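Project Eta: Teaching an Arm to Sort Our Parts Drawer
Posted 11/1/21 by the Dindemura Robotics Club

We use cookies to remember your settings. Accept | Manage

When we signed up in May we thought sorting parts would be the easy project – we were wrong, and we had a lovely time being wrong! Our arm had to pick mixed components from a tray and drop each kind into its own bin. The first version managed 32 good picks out of 70, mostly because it kept closing its fingers a little too high.

We rewrote the approach step (twice, if you count the night we lost the file) and slowed the last 40 millimeters right down, and things got much friendlier after that.
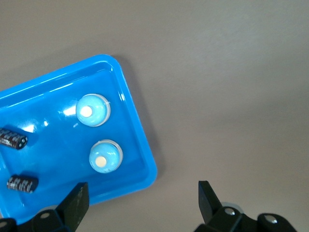
Grip planning took up most of our fall. Every kind of part wants its own approach, and the black capacitors lying on their sides in the blue tray need the fingers lined up across the body, while the round pale blue pieces can be taken from nearly any direction. Glare on the shiny plastic is still our next job.

Comments (2)

Kestudine: Great write-up! Did you try a matte tray?

solderfan300: We had the same finger height trouble, so thank you for this.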